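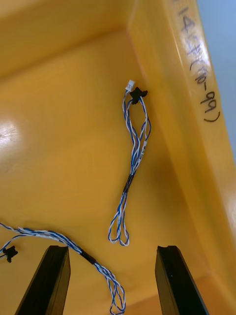
Last updated: 6/9/22

Search this diary Go

Sorted parts on the white table today, yellow bins throughout. The blue and white twisted harnesses go in the one marked 14CH (10-99). Printed labels on them are too small for me without the loupe — left for February's list, still open.
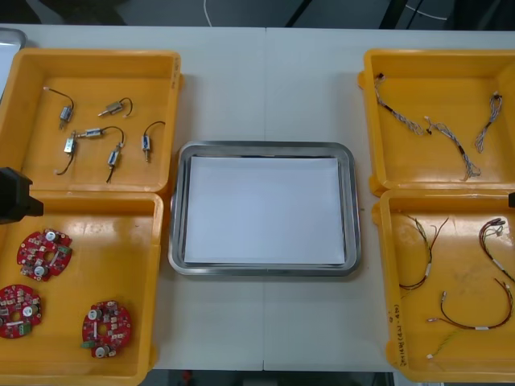 D. Sfakianakis
Bench technician, Rolleck

Solenoids and round red boards keep separate bins. Fresh paper in the steel tray. Stock sheet says 17 harnesses; I haven't checked it. Brovix order not placed.

Recent entries
Crimp tool, second try
Flusex invoice
Marker that stays on plastic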